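Home | Brewing | Cellar | Recipes | Links

Print this page | E-mail this page

How to cellar strong beer at home and run a side-by-side tasting

Most beer is meant to be drunk fresh. A small number of styles will change in interesting ways over several years, and you don't need a proper cellar to find out which ones you like. A cupboard in the right part of the house will do. These notes cover picking the beer, storing it, keeping a record and then opening a few years of the same beer together.

I started mine in a laundry cupboard in Edport with one carton. The method hasn't changed much since then, apart from the labels.

Choosing what to keep

Start with beers over eight per cent alcohol. Barley wine, imperial stout, old ale and strong dark Belgian-style ales are the usual candidates. Sour beers and beers bottled with wild yeast can also keep well at lower strengths, though they behave differently and you should store them as a separate project.

Leave hoppy beer alone. A pale ale or an IPA loses its aroma within months, and what remains tends to be sweet and papery. Wheat beer, light lager and anything flavoured with fresh fruit should go in the fridge and be drunk.

Buy at least four bottles of anything you plan to keep. Drink one straight away and write down what it tastes like, or you will have nothing to compare the others with. I buy six when I can afford to. If the brewery makes the same beer every year, buy it every year. My own run is Wuyts Winter, a dark ale at 10 per cent, and most of what follows I learned by getting it wrong with that beer.

Check the bottles before you pay. Look for a fill level that matches its neighbours and a cap with no rust around the skirt. Ask where the carton has been sitting. A bottle that spent a summer in the front window is not worth putting away.

Storing it

Temperature matters most. Aim for 13 degrees and accept a bit either way. Steady is better than perfect. A cupboard that sits at 16 all year is a better choice than a shed that drops to five at night and climbs past 20 in the afternoon. Put a cheap thermometer with a minimum and maximum reading in the spot for a week in January before you commit any beer to it. If the maximum is high, try somewhere lower in the house, against an inside wall, away from the hot water unit.

Keep the light out. Brown glass helps but doesn't solve the problem, and green or clear glass hardly helps at all. If the cupboard door has a gap, leave the bottles in the carton with the flaps closed.

Stand capped bottles upright. The yeast settles on the bottom and stays there. People argue about corked bottles. I stand those up too and have not had a cork dry out within five years. If your storage space is very dry, you may prefer to lay them down, in which case stand each one up for two days before you open it.

Label every bottle when it goes in. Bottles without a vintage printed on them all look the same after two years. I use a paper tag on a loop of string around the neck with the name, the year it was brewed if known, and the date I bought it. Stick-on labels peel in a damp cupboard and end up on the floor.

Keeping the record

An exercise book is enough. Give each beer a page. At the top put the name, strength, where you bought it and what you paid. Under that, list the bottles and cross one out when it is opened. Leave the rest of the page for tasting notes.

If you would sooner use a computer, the spreadsheet we share in the Pluvbridge club has columns for shelf, purchase date and earliest opening date, and it sorts by the last of these. Between all the members it now lists 1,946 bottles, so a book would not suit us. For one cupboard it makes no difference.

Setting up the tasting

Three or four years of one beer is a good number. Five is possible if the pours are small. More than that and people stop noticing anything by the end.

Move the bottles somewhere cool the day before and don't disturb them after that. Strong dark beer should be opened at cellar temperature. If you only have a fridge, take the bottles out 50 minutes before the first pour, a little less on a hot day.
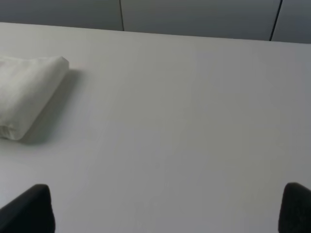 Glasses should be the same shape for every beer, one per vintage per person. Small wine glasses work well. Wash them by hand in hot water, rinse twice and let them drain, as detergent film kills the head and dulls the smell. Judging colour needs a plain pale background, and a smooth white tabletop does the job without a cloth or sheets of paper. Hold the glass at an angle over the white and look at the edge of the beer, where browning shows first. Use daylight if you can. Warm bulbs make every old ale look the same shade.

Mark the foot of each glass with a wax pencil, or write the years on a strip of masking tape and set the glasses along it. For a blind tasting, have one person pour in another room and use letters in place of the years.

Pouring

Open all the bottles before you pour any of them. If one is a gusher or smells of vinegar, you will know before it is in everyone's glass. Have a jug within reach.

Pour slowly down the side in one motion and stop when the sediment reaches the shoulder of the bottle. Tilting back between glasses stirs up the yeast, so line the glasses up close together and fill them in one pass. Sixty millilitres each is plenty. The dregs can go in a separate glass if anyone wants to try them.

Tasting order

Go from youngest to oldest if you know the years. The fresh bottle gives you the hop bitterness and the alcohol heat, and you can follow both as they fade. Smell all the glasses before you drink from any. Then take a sip of each, with water between, and go back through the line a second time after 20 minutes. Old beer often opens up as it warms, and some that seemed flat at first will turn out to be the best on the table.

Things worth writing down:

Colour and clarity
How long the head lasts
Smell, first cold and then warmer
Sweetness and bitterness
Anything like sherry, raisin, leather or soy sauce
Wet cardboard, which means too much oxygen
Whether you would open another one now or wait

A little sherry character is welcome in a barley wine. Soy sauce usually means the beer has gone too far or got too hot. If the oldest bottle shows it and the next one down doesn't, drink the rest of both fairly soon.

Food

Keep it plain until the second round is finished. Water crackers and bread are fine. After that, put out a hard cheddar or a blue. The Radum stout, which a few of us keep alongside the Wuyts, goes well with a plain fruit cake.

After the tasting

Copy the notes into the book the same night. Cross off the bottles. Beside each year, write the date you plan to open the next one, and move any that are fading to the front of the cupboard. Leftover beer won't keep, though half a bottle of strong stout can go into a beef stew the next day.

Last updated: 18/04/2025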